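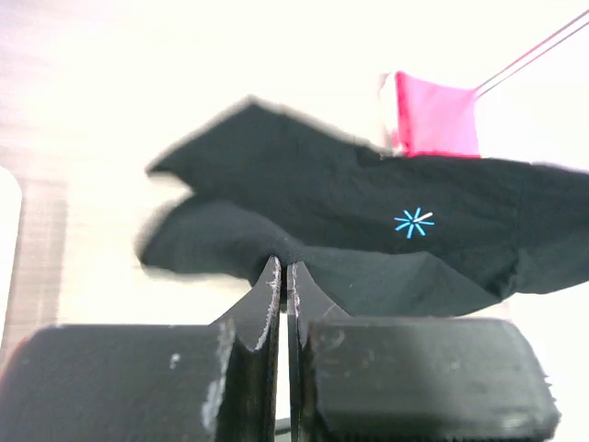 *Slide 1. Wrist view, left arm. Dunleavy Robotics Course, garment handling project.*

**Speaker notes: "Teaching Two Arms to Fold a Shirt"**
Presenter: Paloma Gallagher, for the student team
Dunleavy open session, March 2024
Allow 20 minutes, with questions held until the end.

**Opening (2 minutes)**

Good afternoon, and thank you to the department for the invitation. I am speaking on behalf of the four students who carried out this project: Booker Montoya, Teresa Kubiak, Darnell Lindgren and myself. Our faculty advisor is Dr. Fitzgerald Nakamura.

The opening slide shows the part of the task that took up most of our term. Two fingertips have hold of the lower edge of a black garment, and the pink piece resting on the cloth is what we call the far pad. Please keep the pinch point in mind. It comes up again under grasp selection.

*(Pause. Leave slide 1 up until the room is settled.)*

**The assignment (3 minutes)**

The course asks each team to choose one household task and to teach it to the arms by demonstration. A student guides the motion, the system records it, and a model is trained on the recordings. Teams may not write the motion by hand.

We chose folding. The course handbook rates it at the highest level of difficulty, and two earlier teams had withdrawn from it at the October review. Dr. Nakamura approved our proposal on the condition that we limit ourselves to short-sleeved garments and a single fold pattern. We accepted both conditions.

Our written target was 300 recorded demonstrations. We completed nearly all of them within the eight weeks the schedule allowed.

**How a session was run (4 minutes)**

- Teresa Kubiak set out the garment and read the starting position from the session sheet.
- Booker Montoya guided the arms.
- Darnell Lindgren kept the log and marked each attempt as kept or rejected.
- I reviewed the rejected attempts the same evening.

Sessions were limited to 50 minutes. In the first week we worked longer than that, and the later recordings from those days were visibly less steady. Most were removed from the training set.

*(If asked: the log format is the one supplied by the Brustton teaching laboratory. We added one column for lighting.)*

**Grasp selection (5 minutes)**

*(Advance to slide 2.)*

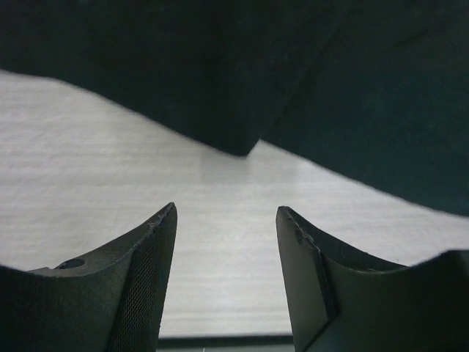

The approach is where we lost the most attempts. When the fingers come in open and low, there is very little margin between sliding under the cloth and pushing it away across the table. A difference in height too small to notice by eye was enough to change the result.

We tried three approaches. The first aimed for the middle of an edge. The second aimed for a corner. The third, proposed by Ms. Kubiak, aimed for a point on the hem a short distance in from the corner. We adopted the third for all demonstrations after the midterm review.

Dark fabric gave us a further problem. Folds that a person would find at once are difficult to make out in the wrist view when the garment is black or nearly black. Mr. Montoya will show the comparison with lighter garments during the poster session, and I will not repeat it here.

**Equipment and wear (2 minutes)**

Fingertips are a consumable part in this work. Scuffs and small chips at the tips are easy to find on our slides. Our recommendation to next year's teams is to inspect the tips before every session and to enter their condition in the log. We began doing so only in the fifth week.

**Results (3 minutes)**

*(Refer to the handout, page 2. Do not read the table aloud.)*

The trained model completes the first half of the fold reliably enough to be shown. The second half is not yet at that standard, and the team asks that it be reported as unfinished. The usual point of failure is the release: one arm lets go before the other has taken up the slack, and the sleeve slips back.

The Trarano team had a similar difficulty with towels and has agreed to exchange recordings with us over the summer.

**Acknowledgments (1 minute)**

The team thanks the Lanon Fund for the equipment grant, the laboratory staff for extended access to the room, and the families who donated shirts.

*(Invite questions. Refer questions on training settings to Mr. Lindgren, who has the full list with him.)*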